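How I Compare Two Robot Hands in Simulation Before Buying Either One

January, by Ya-wen Huang
5 min read

So you've got two hands on your shortlist and money for one. I was there last winter with the Erkusano five-finger hand and the Bimell, and I spent way too long staring at spec sheets before I gave up and just ran both of them in the simulator. I've done it a few times since, and I've got a routine I like, so let me walk you through it!

Start by fixing everything that isn't the hand. Same arm model, same table height, same camera, same controller gains. I save all of that as one base file and only swap the hand in and out. The first time I tried this I had the camera in a slightly different spot for each run and ended up throwing away a whole Tuesday of results (I still have the folder, I can't bring myself to delete it).

Next, check the mounting offset. Hands are different lengths, and if you bolt a longer one onto the same wrist, your old grasp targets are going to drive the fingertips straight into the table. Open the hand file, find the distance from the wrist flange to the middle of the palm, and put that number in your grasp planner. Then move the arm slowly to one spot above the table and look at it from two sides before you run anything else.

Now the tabletop. I like kitchen stuff because the shapes argue with each other: something flat, something round with a rim, something lumpy. Turn things at odd angles too. A planner that does great on a box lined up with the table can fall apart when you rotate the box a bit.

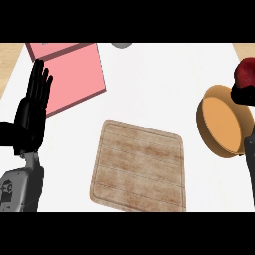 Give each hand the same list of starting positions. I use a fixed random seed (mine is 989, no deeper meaning) so that trial 14 with one hand is the same setup as trial 14 with the other. Then I run 200 trials per hand and go get lunch.

While you're setting up, write down what counts as a success. Mine is: object off the table, held for 2 seconds, no contact with anything else. If you decide this after you've seen the results, you'll be way too nice to whichever hand you were already rooting for. Ask me how I know.

A few settings that bit me:

- Fingertip friction. The default in my simulator was super sticky and both hands looked amazing. Turn it down until a grasp fails now and then.
- Self-collision. Leave it on for the fingers. It's slower, but with it off the thumb can pass right through the palm.
- Idle hand pose. If you're running two arms, park the one that isn't working with its fingers open and clear of the other arm's path.

Once the runs are done, don't go straight to the totals. Sort the failures and watch a handful from each hand. With the Bimell, most of mine were late finger closing, and I fixed a bunch of those with a controller tweak. The Erkusano failures were mostly thin, flat things, and no amount of tuning got me very far there.

I ended up going with the Bimell. If your work is all small round parts you might well land on the other one.

Related
Setting Up the Trurnberg Wrist Adapter
Hung Controller: First Week Notes
Picking a Camera Height for Tabletop Grasping
Why My Fingertip Friction Was Wrong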